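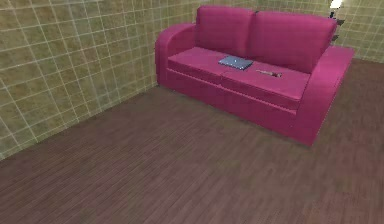

What do you get to see at a robotics lab's open day if you don't work in the field?
Mostly people at desks running tests, one or two arms behind a barrier, and a fair amount of waiting. You can ask questions the whole time, and at the Tilcombe one they were answered properly.

I went to the Tilcombe open day in December. A few people asked for notes so I'm putting them in a thread. I install commercial kitchen equipment for a living, so correct me where I get the software wrong.

Getting in: you book a slot online and they email a code. The code is for the side door on the parking lot side. The front door has a sign sending you around to the side door. Allow time for that.

Sign-in at 9, coats on a rail, safety glasses in a box. You only need the glasses for the arm bay. I wore mine over my own glasses and they fogged up, so if you wear glasses bring contacts.

The day was split into two halves. Simulation in the morning, real arms after lunch. I had booked for the arms and nearly skipped the morning. I'd tell you to go to both.

The simulation room is an ordinary office with big monitors. Usman Hayat ran that part. He works on what they call household tasks: finding things, picking them up, putting them where you asked.

They build rooms in software and give the robot a job in each one. The room we spent the longest on had a bright pink sofa, green-brown tiled walls and dark wood floorboards. On the seat was a closed laptop, with a small tool next to it that I took for a screwdriver.

Someone asked why the sofa was pink. Usman said the colors get shuffled between rooms so the software can't learn that all sofas are gray. The tiles and the floor get shuffled the same way.

The instruction for the demo was typed in as a plain sentence: "bring me the laptop from the couch." The first run, the robot drove up to the sofa, stopped short, and timed out. Usman reran it with a different start position and it got the laptop on the second try.

I asked what "timed out" means. There's a limit on the number of steps it can take for a job. If it isn't done by then, it counts as a fail, even if the gripper is an inch away.

They had 257 rooms in the set we saw. Every new version of the software gets run through all of them overnight, and somebody reads the results in the morning. The version from the night before had passed 66 percent. Usman put the number on the wall screen without anybody asking for it.

I asked what the failures look like. Two kinds come up most, he said. It goes for the wrong object, or it goes for the right object from a bad angle and pushes it away.

Flat things on soft things are hard. A thin laptop on a cushion doesn't leave much to get hold of. In my line of work it's sheet pans on a wet counter. You slide them to the edge and grab there. Usman said sliding to the edge is one of the things they are trying to teach it.

The simulated cushion doesn't squash, by the way. It's a solid shape with a cushion's outline. I asked if that matters and he said yes, quite a bit, and it's one reason a job that passes on the screen can fail on the real arm.

A man from Castivley (they make shelving, I think he was there for business) wanted to know how long until this goes in a warehouse. Usman said he worked on living rooms and couldn't speak for warehouses. I thought that was a fair answer. The man asked again later and got the same one.

They let us type our own instructions. Mine was "move the small tool off the couch." It asked for nothing back, just started. It picked up the tool and put it on the floor. I had pictured a table, but I never said table.

A woman near me typed "tidy up" and the program refused it as too general. There's a list of verbs it accepts. Bring, move, open, close and so on. They have the list taped to the desk.

Lunch was sandwiches in the corridor. Vegetarian ones went first. Coffee machine takes cards only. There's a bench outside if you brought your own.

Afternoon, arm bay. This was Tadeusz Chmielewska's half. The bay holds 4 people at a time plus staff, so everyone else waits in the corridor, and there are no chairs out there. If standing is a problem, tell them when you book. They do ask on the form but it's near the bottom.

The arm they ran is one they call Vidal. It's bolted to a bench with a yellow line on the floor around it. You stay outside the line. There's a stop button on each side and Tadeusz pressed one before we started, so we'd know the sound.

The job was the same kind as in the morning. Pick a flat thing off a soft thing. They used a tablet case on a piece of seat foam. First try it pinched the foam along with the case and lifted both. Second try it dropped the case. Third try it worked.

It is slow. Slower than on the screen by a long way. I asked if it could go faster and Tadeusz said it could, but not with visitors in the room.

The fingers have rubber pads held on with screws. The pads wear out and get swapped. I asked how often and he showed me a bin of used ones. They look like worn door stops. I'd have liked to know what compound they are but he didn't have the sheet on him.

I spent longer than I should have looking at the cable run on the arm. It's tied every few inches and there's slack left at the elbow. Somebody took care over that. I see a lot of bad cable runs.

They also have a wheeled base called Truvel, which is meant to carry an arm around a home. It was up on blocks with the covers off, so no demo. You could look at it. The battery takes up most of the inside.

Question I forgot to ask in the morning and asked Tadeusz: do they ever scan a real room and use that? He said they've done it with a few. It takes a long time to clean up afterward, and made-up rooms are quicker to change.

Who it suits: adults, and teenagers who can stand still. One family had a small kid who wanted to touch the arm and had to be taken out after a few minutes. The simulation room would be fine for a kid, you get a keyboard.

Replying to a couple of you in one go. Parking is free but the lot fills up, use the street behind. The entrance I used has one step, and there's a ramp at the loading door if you ring ahead. Photos are allowed in the simulation room and not in the arm bay.

Someone asked if I think these will be in houses soon. I don't know. I watched one take three tries to lift a tablet case. I also watched it get there without anyone touching it.

Someone else asked whether you need to know programming to follow it. I don't, and I followed most of it. I got lost for a while when two of the other visitors started talking to Usman about how the passes are scored. He came back and went over it again for the rest of us.

They plan another open day in the spring. The booking page wasn't up when I checked last night. If you go, take the early slot, since the morning room was half empty at 9 and packed an hour later. I'll add the link to this thread when they post it.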